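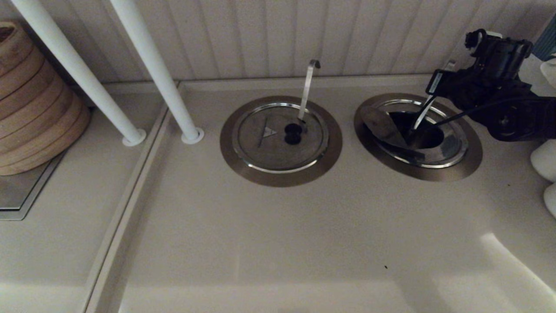
## About Clultuslow

Clultuslow is a small cooking school in Takau. We teach plain home cooking in classes of no more than 30, and we are suspicious of most of what gets said about it.

We opened after sitting through too many courses that promised to change our lives with a knife roll and a certificate. Our lives stayed the same. The soup got a little better, and that seemed worth teaching.

### What we doubt

- **Secret techniques.** Salt earlier, taste more often. We have yet to pay for a secret that beat this.
- **Superfoods.** We cook lentils because they are cheap and good. We make no claims about your skin.
- **Star ratings.** We have been sent 3,017 feedback forms and the kind ones taught us very little.

### What we teach

The basic course covers stocks, beans, bread, eggs and one decent roast. There are 50 recipes in the binder, down from 200. The other 150 were mostly the same stew with a different herb, and a few didn't work.

The bread classes use flour from Öztürkmen, a mill we picked in a blind tasting we fully expected to be a waste of an afternoon. The pasta evenings follow notes from Faltuvetti, a restaurant that has since closed — we disagree with the notes on resting dough and say so in class.

### Before you sign up

We don't give certificates. We can't promise you'll cook more at home, and some students tell us they don't. Evening classes start at 6:30 p.m., and the next basic course begins in November. Come and watch one first if you're unsure.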